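Itport Forums > Home and Hobby Robotics > Kits and Reviews
Thread: Dollano two-arm kit, first month with the grocery packing set

pududico_fan
Posts: 78

I said in the June thread that I'd write this up properly, so here goes. We've got the Dollano two-arm kit going with the grocery set, and I am completely smitten with it! Both arms sit on one rail along the front, so you can move the whole lot without having to line them up again (I've moved it twice and been pleased both times).

The set-up took me 4 evenings, and one of those was me putting a base plate on back to front. The manual is decent on the arms and a bit thin on the cabling. What won me over is that you get two grippers to play with, so one can look after the bag while the other goes for the fruit.
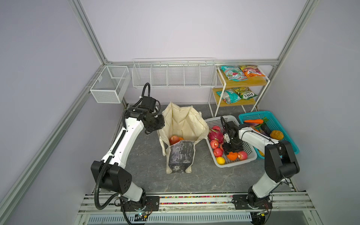
I've been driving it by hand mostly, recording my goes and playing them back. Apples are easy. Anything with a floppy edge is a different story, and I've spent more time on the tote than on all the fruit put together. A stiff box would be simpler, but who takes a stiff box to the shops?

Happy to answer questions. I'll say now that I paid for it myself.

benchgremlin
Posts: 2,000

Nice write-up. How is the cable run on the arms? On the Pududico kit I had before, it snagged on the elbow every time I reached across, and I ended up taping it down.

pududico_fan

Much better than the Pududico, and I say that as somebody with that user name. It's ribbed black conduit along the arm with a big loop at the wrist. The loop looks silly but it gives you plenty of slack. Mine hasn't caught yet — give it time, I suppose.

Had another go after tea with more in the vegetable basket, and swapped the bits in the bag.

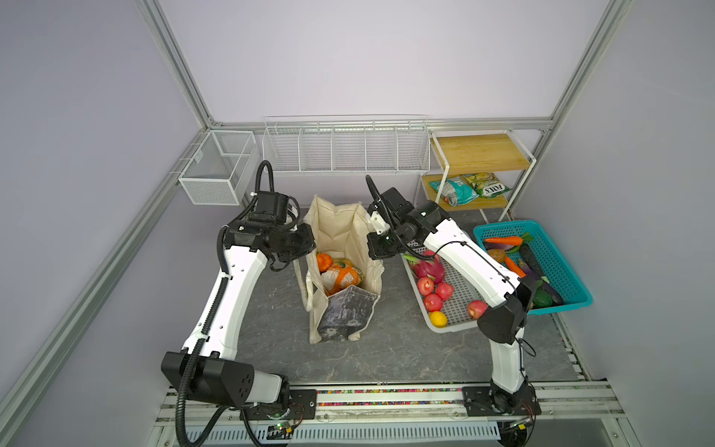

Mandarin and an orange snack packet in the tote, pouch hanging over the front.

Dragon fruit is my favourite test piece now. Those scales give the fingers all sorts of odd angles to deal with, and it's a good deal more fun than yet another apple.

marrow_and_sons
Posts: 29

Going to be the grump here. It's a lovely bit of kit, but I think you're being generous. Mine needed its zero position setting again every few sessions, and the grippers are too narrow for anything fat. I gave up on a big aubergine. For the money I'd want wider fingers in the box and not as an add-on.

pududico_fan

Fair point on the fingers, I'd like wider ones too. Can't say I've had the zero trouble. Are you on the newer firmware? Mine came with it already on.

marrow_and_sons

Older one. I'll update and report back, but I stand by the fingers.

lowtide
Posts: 4

New here, thinking of buying. Does it need that much room? And do you have to have the frame and walls?

benchgremlin

You don't have to, but I'd recommend it. Plain pale walls make life easier for whatever camera you're using, and you stop chasing lemons across the floor. Phùng do a ready-cut frame if you don't fancy sawing your own. I disagree with marrow on the price, by the way. Two arms on a shared rail saves you a lot of fiddling.

pududico_fan

Seconded on the walls. For room, I'd measure with the arms stretched out and then add a bit, as the elbows stick up and out more than you'd expect. Baskets to one side and the bag in the middle suits me best. I tried it the other way round and the arms kept getting in each other's way. 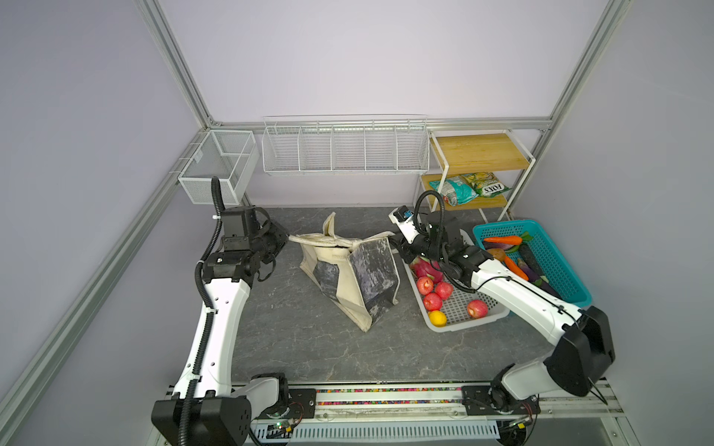
Tote with its handles folded over, fruit in the white basket, veg in the teal one.

Handles are next on my list. I want one gripper to lift them clear and hold on while the other packs, and so far I can do it by hand control about half the time. Playing it back is a lot worse, because the cloth never sits quite the same way twice. If anyone has a trick for soft handles, please share!

benchgremlin

Try pinching both handles together, low down near the seam. It worked for me on a thicker bag. No idea about a thin one.

lowtide

Thanks all, very helpful. Leaning towards ordering, but I'll wait and see how marrow gets on with the update.

marrow_and_sons

Updated this morning. Zero has held for two sessions so far. Still want wider fingers.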